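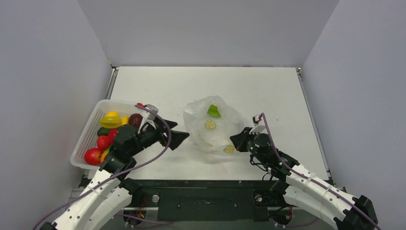

Lech Gajewski wrote back after the first handout went around and wanted to know why we spend a whole session on plastic bags when the arms can already stack blocks. Fair question, and I love it! A block keeps its shape when you touch it. A thin bag folds, slides and wrinkles differently every time, so the motion you planned a second ago may be wrong by the time the fingers close.

Session 4: Two Arms and Soft Things

Read before lab: the Mestitance notes, sections on grasp points and on handing over between arms.

Words for this week
Deformable: changes shape under a light force.
Bimanual: using both arms on one task.
Episode: one recorded try, from start pose to finish.

The class set now holds 2,192 episodes from the Hillesetti bench, and the goal by the end of February is 3,035. Each pair adds 18 good ones. Failed tries go in too (mark them F in the log), and please don't delete them, they are great for spotting bad habits!

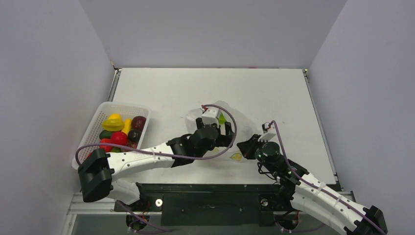 Fig. 2. Grippers facing each other over the bag, toy fruit in the basket.

Lab steps
1. Home both arms and check that the cables can move freely.
2. Drive slowly with both leaders until you get a feel for the gap between the grippers.
3. Let one arm hold while the other one moves. Moving both at once is fun, but save it for the second hour.
4. Say out loud what you're about to do, so your partner can write it down.

For next time: pick two of your own episodes, one good and one F, and write half a page on where they split. Bring the Fellidari worksheet with your names on it.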